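Shared Meals in Share Houses: Do Students Save Money by Eating Together?
Project report, Introduction to Household Economics
Menaka Kumarasinghe
Submitted August 15, 2021

Background

Most people I know at college live in share houses and buy their own food. Each person has a shelf in the fridge and a part of the pantry. My project looked at what happens when a house switches to buying and cooking together for part of the week. I wanted to know if it costs less, if less food is thrown out, and if people keep doing it once the novelty wears off.

Method

I worked with 2 houses near campus, which I call Clurnau and Rorow after the streets they are on. In April both houses shopped separately as usual and kept every receipt. After that, Clurnau moved to a shared dinner on weeknights, paid for from a kitty. Rorow carried on as before so there was something to compare against.

Receipts went into a spreadsheet under staples, fresh food, snacks and takeaway. Cleaning products were left out, even when they were on the same docket. Food thrown away was weighed on a kitchen scale and written on a sheet stuck to the fridge. Some entries at Rorow were filled in from memory, so I treat those as weak.

Results

Clurnau's food spending over the project came to $2000, including the kitty. This was $600 less than it would have been at their April rate. Nearly all of the drop was in takeaway. Spending on staples went up a little, mostly rice, tinned tomatoes and oil, which they began buying in larger sizes from Troren, the discount grocer by the station.

Rorow's spending hardly moved. Their takeaway went up near the end of semester – two of them had assignments due in the same week.

Waste was harder to read. Clurnau threw out less bread and fewer salad greens, but more cooked leftovers. People made too much pasta and then did not want it for lunch the next day. The house tried labelling containers with a date and this helped for a while.

The main complaint was about dishes. The roster said the cook did not wash up, but on busy nights the pots were left until morning. The other complaint was about Cocco, a brand of coconut milk that one cook put in nearly everything.

Discussion

The saving looks real but I would not put it all down to cooking together. Once there is a dinner waiting, people stop ordering food, and a single person who cooked ahead might get much the same result. The households were also small and knew they were being watched. A longer project could rotate which house shares meals so each is compared with itself.

I would also change the fridge sheet. A column for the reason food was thrown out would have told me more than the weight did.

Serving and tableware 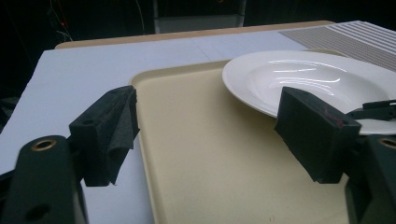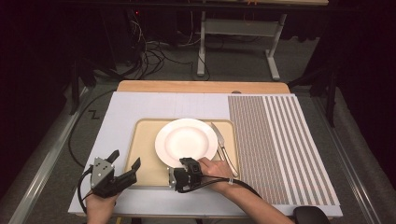
A tray on a white surface, in both pictures.

Does a house need to share every meal to save money?

Weeknight dinners were enough at Clurnau. Breakfast and lunch stayed separate the whole time, and the saving still showed up in the receipts.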